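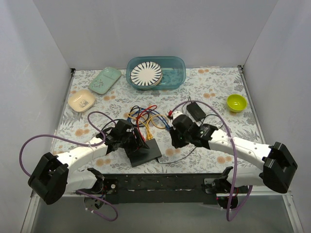 A rowing stroke is lost or kept in the first few inches after the blade goes in. Coaches call this the catch, and at the Skernum club Luminița Ardeleanu spends most of the winter on it. Her crews sit on the machines at a rate of 26 and stop every 200 meters to talk through blade depth. To explain it she draws a circle split into wedges, much like the black stripes that fan out from the white center of the plate in the teal basin. Each wedge stands for one part of the stroke, and the catch gets the thinnest.

The usual fault is timing. A rower who opens the back early moves the handle before the legs have taken the load, and the blade slips. Hậu Văn, who rows in the bow seat of the Flundby pair, had the habit for 2 seasons. Ardeleanu had him row legs only, with arms straight, until the handle and the seat moved together.

Video helped less than he expected. The error is small, and at race pace it hides behind the splash. What changed it was slow work at low rates -- dull, by his own account -- on the flat water above Mollah.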